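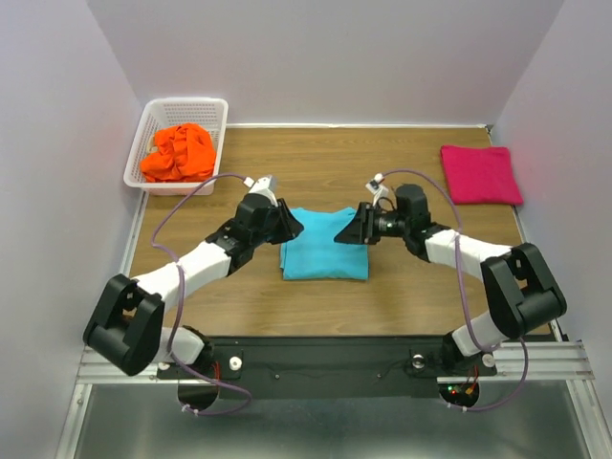
A folded turquoise cloth on the table, with a white basket behind

Tea towel swap comes to Findlow in April

We've wanted to do this for ages and now it's happening! The Plarbridge household linen swap opens its doors in April at the Findlow Road hall, and if the chatter after the last sewing evening is anything to go by, we're going to need every table in the building.

The idea is simple. You bring clean tea towels, napkins, tablecloths, pillowcases, flannels, whatever has been sitting at the back of the airing cupboard, and you take home the same number of things that you like better. No money changes hands between swappers. There's a charge of £2 on the door to cover the hall and the urn, and that includes a hot drink and a slice of something (the ginger cake is back, by popular demand).

Most of us own far more cloth than we use. I went through my own shelf last weekend and found 22 tea towels, including one from a seaside holiday I can barely remember and three still in their ribbon. Meanwhile I've been drying up with the same two thin ones all winter – ridiculous! They are going straight into the rag bag and the ribboned ones are coming with me to the hall.

Please wash and fold everything before you bring it. Small stains are fine if you pin a note on, as plenty of our quilters and patchers are happy to cut round them. Linen with holes is welcome too and goes on the mending table, where you can have a go at darning with the wool and thread provided. If you've never darned before, do come and try it. It's slow and fiddly and wonderfully calming, and a bright patch on a plain cloth looks lovely.

We can't take duvets, pillows or curtains with hooks in, and please keep anything with a strong scent of fabric softener at home, as a few of our regulars get headaches from it.

The last swap we ran was for knitting yarn, over at the old Merkon building, and 593 balls went off to new homes in one afternoon. I still can't quite believe that number. The hall is smaller, so we're letting people in 40 at a time, with tickets handed out at the side door. Bring a friend and a book for the queue.

Anything left at the end will be sorted into bags. Good cotton goes to the Abubakari Centre for their cookery classes, old towels go to the kennels, and the scraps stay with us for the rag rug, now long enough to trip over and still growing.

If you could lend a clothes rail or a couple of folding tables, or you'd like to bake, there's a sheet up by the library desk. Dates and times will go up beside it as soon as the hall booking is confirmed. Start rummaging!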